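Equipment Review: Skernari Hard-Shell Suitcase, White
Plotbridge Travel Services, Staff Equipment Library

The Staff Equipment Library maintains a pool of luggage that employees may borrow for business travel. When a case in the pool is retired, the Library evaluates possible replacements and publishes its findings so that departments purchasing their own luggage may refer to them. The present review concerns the Skernari hard-shell suitcase in white. It was prepared by Rosalie Tanner and Remo Hubmann, and approved for circulation on 20 May 2025.

Scope of the Evaluation

The suitcase was issued to three members of staff in succession over a period of 60 days. Each borrower was asked to pack it for a trip of four nights or longer, to check it as hold luggage at least once, and to return a written report. Borrowers were not asked to treat the case with particular care. The Library also examined it on its return from each trip, both open and closed.

The case it would replace is the Hämmerli soft-sided model, which has been in the pool for several years and remains popular. Comparisons in this review are with that model unless otherwise stated.

Packing and Capacity

The interior is divided into two halves of nearly equal depth. One half closes with a zippered mesh panel and the other is secured by a pair of crossed straps. Borrowers found the arrangement easy to understand. Urs Ammann, who traveled with formal clothing and a quantity of printed material, reported that the paper was best placed in the strapped half, close to the wheels, where it did not press on the garments.

The principal drawback is that the case must be opened flat. In a small hotel room this requires floor space that may not be available, and two of the three borrowers ended by using the bed. The Hämmerli model, which opens from the top, can be placed on a narrow luggage rack and used there for the length of a stay. Employees who expect to move hotels often should take this into account.

There is no outer pocket. Documents and chargers must go inside the case or be carried separately.
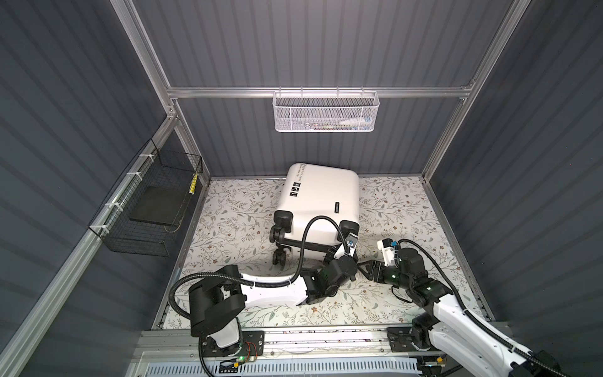 Protection of the shell received close attention, as the pool's luggage is handled by many people and stored in a crowded room. Hard cases tend to suffer first at the corners, where they meet curbs, stair edges and the sides of baggage carts. The black guards over the corners at the wheeled end are therefore a welcome feature, and the Library would regard them as a good reason to choose this case over a plain one. The shell between them is smooth, and can be wiped down with a damp cloth and mild soap. White does show dirt. After its first flight the case came back with gray scuffs along one side, most of which were removed in a few minutes. Two fine scratches remained, visible only at an angle.

Opinions on the appearance of the case were divided. The dark lettering and the block of square graphics on the upper shell make it easy to recognize among other luggage, and Mr. Ammann considered this useful at a busy carousel. Žydrūnas Žukauskas found the graphics too informal for client visits and would have preferred a plain shell. The Library takes no position, but notes that departments with a dress standard may wish to view the case before ordering.

Rolling and Handling

The wheels performed well on airport floors and on carpet. On cobbled streets they were noisy, and Mr. Žukauskas chose to carry the case for the last part of his walk to the station. The case also rolls freely on any slight slope – on a train platform or in a bus it should be held or laid on its side.

The telescoping handle locks at two heights. The lower setting was judged too short by the taller borrowers. The upper setting has a small amount of play, which did not increase during the evaluation period.

Storage

The rigid shell does not compress, and the case takes up the same space on the shelf whether full or empty. The Library was able to store a Skernari cabin bag inside it, which recovered part of the loss. Departments with limited storage should measure their shelves before ordering.

Identification and Care

Borrowers should use the Ovow luggage tags supplied at the desk and should not apply adhesive labels to the shell. Residue from an airline sticker proved harder to remove than any of the scuffs. The case tested is entered in the register as item 2906.

Recommendation

The Skernari case is approved for the pool, for trips that include checked luggage and a single hotel. The Hämmerli model will continue to be offered for multi-stop travel for as long as the existing stock remains serviceable. Reservations may be made with Rupert Imhof at extension 3189. The condition of the wheels and handle will be checked again in August.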